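Pick task aborts with GRASP_LOST while the can is still at the gripper

Product: Prondorau task runner, simulation mode
Scene package: Bitora tabletop clutter
Customer site: Meinecke, cell design group
Severity: Medium
Status: Resolved, customer confirmation received

Reported problem

The customer runs the clutter pick task overnight as a regression batch. The arm picks the blue can, lifts it and is supposed to carry it to the place position. After the April update a large share of episodes stop during or shortly after the lift. The runner raises GRASP_LOST, freezes the arm and scores the episode as a drop. The customer looked at the saved renders and found the can up at the arm, with the remaining objects below it on the gray ground plane. Their batch of 500 episodes ended with 206 GRASP_LOST aborts. The same batch on the previous release had none.

The customer's concern is that the same grasp check is used on the physical cell. If it is wrong in simulation, they want to know whether it can also stop the real arm, or fail to stop it. Hardware runs were put on hold at their end until this was answered.

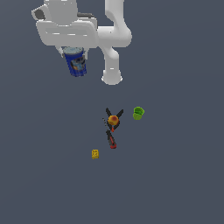
Mirjana Hoxha
Simulation support engineer, Monstead

Took over the ticket from first line. Customer supplied the runner log, the task file and the scene seed list. No changes to the gripper model or the can model on their side. Task file compared against the last known good copy: identical except for the header comment.

Reproduced on the support machine with the customer's seeds. The abort appears on the same seeds every time, so this is deterministic and can be stepped through. Graphics driver and render settings ruled out, as headless runs with rendering turned off give the same abort list.

Step 1. Check whether the can really falls

Logged the can pose in the gripper frame from the close command up to the abort. The pose settles after closing and stays put through the lift. There is no slip trend before the abort and no jump at the abort itself. The can is tilted, but that angle is set when the fingers close and doesn't grow afterward.

Also let the simulation continue past the abort with the freeze disabled. The can stayed in the gripper and reached the place position. Conclusion: the physics is holding the object and the check is reporting a loss that did not occur.

Step 2. Check for contact with the other objects

First suspicion from the first line notes was that the can touches something on the way up and the runner reads this as a disturbance. The layout has the tools with the round fruit resting on them, the green cup to the right and the yellow block lower down. Filtered the contact log for any pair involving the can. After lift-off the only pairs are can to finger. Removed every object except the can and repeated the failing seeds. Same aborts, same control steps. Clutter is not involved.

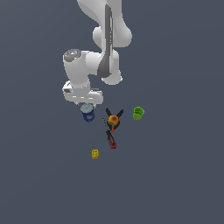

Step 3. Check the grasp test itself

The runner calls a grasp valid when both fingers report contact force above the threshold. It raises GRASP_LOST when either finger reads below the threshold on a control step. Plotted the finger forces as the runner receives them. One finger reads normal force, drops to zero for a single control step, then returns to normal. The abort lines up with the zero reading on every failing seed checked.

Lowering the threshold does nothing useful, as the reading is a true zero and not a small value. The first line workaround (reduce threshold) should be withdrawn from the reply template.

Step 4. Compare control rate and physics rate

The control loop runs at 60 Hz and the physics takes four substeps per control step. Before the April update the runner received the contact force averaged over all four substeps. The update moved the contact read to the end of the control step and now returns the last substep only. The change was made to save time in scenes with many contacts and is not listed in the release notes.

With a rigid finger against a curved can, the solver can drop a contact point on one substep and rebuild it on the next. Averaging hid this. With the last substep only, a dropped point becomes a zero force for the whole control step and the check fires immediately. Recorded the forces for every substep to confirm. In the failing seeds the contact is missing in the last substep and present in the ones before it.

Box-shaped objects are less affected – the flat faces give the solver more contact points to keep. This matches the customer's remark that their pick of the yellow block still passes.

Step 5. Check the wrist view for a real gap

The customer asked whether the finger is truly off the can for an instant. Replayed a failing seed from the wrist camera and stepped it one control step at a time through the lift.
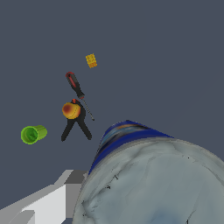 The finger pose does not change between the step before the zero reading and the step after it, and the signed distance between finger and can stays negative throughout, so the surfaces overlap slightly the whole time. There is no opening of the gripper. Joint effort on the finger drive is also flat, which would not be the case if the finger had lost its load. I attached the distance and effort traces for the customer along with the per-substep forces.

Correction

Contact read restored to the average over all substeps. In addition, GRASP_LOST in simulation mode now needs the low reading to persist beyond a single control step. Both changes are in the patch build sent to the customer. The second can be turned off in the task file if a stricter test is wanted.

Reran all 500 episodes with the patch build: no GRASP_LOST aborts. To make sure the check had not been made blind, ran a separate set with the finger friction reduced so that the can slides out. Every forced drop was detected.

Effect on hardware

The contact read that was changed exists only in the simulation backend. On the physical cell the grasp check uses the gripper's own force signal, which does not pass through this code. Protective stop is handled in the arm controller and does not depend on the runner. The customer was told that hardware runs do not need to stay on hold for this fault.

Open items

Release notes to be amended with the contact read change. Owner: release team.
Add the low-friction can set to the nightly tests.
Check whether the suction tool plug-in reads contacts the same way – not tested under this ticket.

16:20 Customer confirms the patch build clears the aborts on their batch. Closing.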